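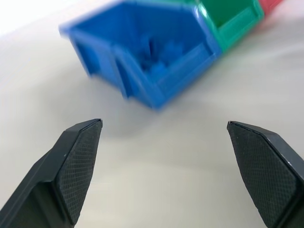
Maeve Conneely
Storage and Workbench Reviewer

Dovoreo three-color open bin row: review

The Dovoreo row is a set of open-fronted plastic parts bins in blue, green and red, used side by side as one unit. It is sold for hardware. I tested it for toy building bricks, one color of brick per bin, on a white-topped table against a wall. The set stayed in use from the start of July and was refilled after every sorting session.

Construction

The bins are plain molded plastic with raised side walls and a lowered front lip. Small holes are set into the rims. I left them unused, as the row was intended for a tabletop and not for a wall. The walls flex slightly under thumb pressure when the bins are empty and very little when they are full. Mold lines are present on the inside corners and can be felt with a fingernail. They do not catch bricks.

Color is consistent through the plastic. The green leans toward teal and is a little cooler than the bricks it was assigned, though there is no risk of confusing it with the blue. 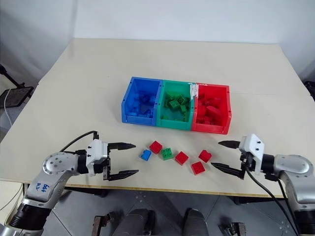
The row in use, with red, green and blue bricks still to be sorted.

Access and capacity

The front lip is the best feature of the design. It is low enough that a brick can be placed over it from the front, and a hand approaching from above has the full opening to work with. Two-by-two bricks are easy to pick out singly. Narrow bricks tend to settle against the bin floor and take longer to retrieve.

Fill level matters. With a moderate load, the contents stay behind the lip. If the red bin is loaded toward the front, bricks reach the lip and the next one added may roll back out onto the table. I would leave the front third of each bin clear. Anyone with a collection of 1,000 bricks should plan on more than one row.

Matching the bin color to the brick color makes sorting quick, and it removes the need for labels. The drawback is contrast. Blue bricks in the blue bin blend with the plastic, and judging how many remain takes a second look. The Ikton gray bins I use for screws are better in this respect and worse in every other.

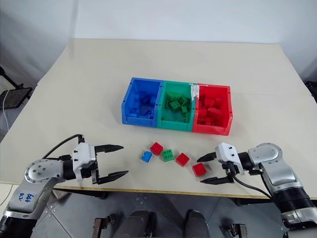 Stability and the divider

The row holds its position on a smooth top when bricks are dropped in. Pushing against one end will turn it, and it then sits at a slight diagonal until straightened. Rubber feet would fix this.

The seam between the green and red bins on my set carries a patch of white tape, now torn and wrinkled. It runs over the rim and down the divider. It has no effect on sorting, but it looks poor and it collects dust. Tape is a bad choice for this location, where fingers pass constantly.

Sorting test

The routine was a mixed handful spread in front of the row, then cleared one brick at a time.

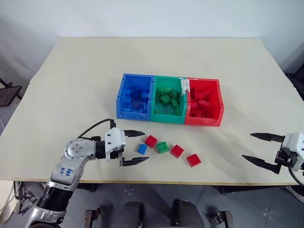
Spacing the bricks out before starting gave better results than working from a pile. A brick with clear table on all sides can be gripped by its edges at any angle, and the green ones are easiest to spot with the studs up. Thirty bricks took me four minutes at an unhurried pace, with most of the time spent on the small pieces.

Cleaning is simple. Empty the bins, wipe with a damp cloth, and dry the corners before refilling.

Rating: 4 out of 5. Recommended for small, color-sorted collections. One point deducted for movement on smooth surfaces.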